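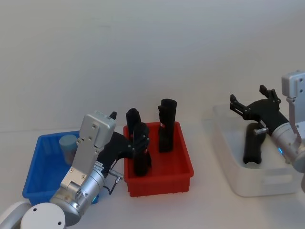

Last changed: November, 9:40 in the evening

Sorting with three bins

For a long time I had only one drawer for small things. It was the second drawer in the hall, and everything went in there: batteries, caps of bottles I did not own any more, tubes from film, keys, two kinds of tape. When I needed something I pulled the whole drawer out and carried it to the table. After that it stayed on the table until the next morning, and my breakfast had to share the place with it.

Last spring I decided to stop this. I read a little about how other people do it, and most of the advice was to buy a system. I did look at one, from Desska, with 60 small compartments and a sheet of labels. It is a beautiful thing, but I know myself. I would spend one evening writing labels and after that I would never put anything in the right compartment again.

So I use bins with no lids, standing in a row on a white table by the wall. One is blue, one is red, and the third is a bigger one, translucent white, with a handle recess molded in the front. The colors are not very important, but I have kept the same order from left to right, and now my hand knows it better than my head.

My rule is like this. Red is for things I have not decided about. Blue is for what is decided and stays in the house. The translucent one is for what goes away, to the attic or to another person. I chose the bigger one for this on purpose - it is a small pressure on me to fill it.

The black cylinders are a good example of how slow it can be. Two are standing in the red bin and one has already gone to the translucent one. The pale grayish-blue one with the rounded top was easy, it went to blue the first evening. The black ones I have moved back and forth more times than I want to tell. They look similar when you are tired, so I have learned to look at the top of each one before I put it anywhere.

I also learned to stand things up. At first I just dropped everything in, and after one week the bottom of the bin was a small drawer again, with the same problems. When a thing stands on its end you see it, and you also see how much space is left. Long thin things I still lay down, they fall anyway.

My neighbor Eero Honkanen came by in the summer to return a ladder and he looked at the bins for quite some time. He has a workshop and he sorts by size only, never by use. He says use changes and size does not. I have thought about this many times. For screws I think he is right, and I have started to do my screws in his way. For everything else I still need to know what the thing is for, or I forget that I have it.

What I have not solved is paper. Instructions, receipts, the warranty for the Koval lamp. They do not stand up and they hide whatever is under them. For now they live in a shoe box under the table, and I do not count this as a solution.

Some small practical notes, if you want to try:

Empty the red bin before you add more to it. I allow myself to break this rule when we have guests coming.

Take bins with a rim. You can lift them with your fingertips when they are full.

Do not start in the evening. I always start in the evening and then I am still there after eleven.

The hall drawer now has gloves in it and one flashlight. Next I will try the kitchen cabinet above the stove, where the spice jars are - my wife has asked me to wait until after the holidays with that one.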